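Interior Doors, Plinilitz Building: Gallery

Updated 2020-08-06

This page covers the glazed interior doors on the ground floor of the Plinilitz building. The survey was compiled by Finn Vogler for the Tiedemann refit. Door numbers follow the Akik key register, sheet 44. Finish codes are from the Plokine paint schedule.

Hinges, closers and thresholds are listed separately and are not repeated in these captions. Dimensions will be added in September, when the sheets for the upper floor are due.

Door 2252, office side. Painted wood, white, finish code 300. Glazing is in two parts and is to be retained. Existing hardware stays unless the lock case fails inspection.

Door 3637, shown open. Same paint schedule as 2252; touch up edges only, no full recoat. The lower panel is frosted, with fine vertical ribs and a wavy top edge, set in a raised white molding. Any replacement pane must match the rib direction. The knob is round and brass-colored; clean with a soft cloth and do not lacquer. Mask the red brick before painting. The concrete floor past the door is light gray and gets a drop cloth, and the black mesh office chair should be rolled clear first.
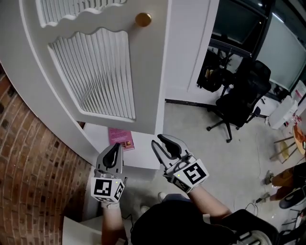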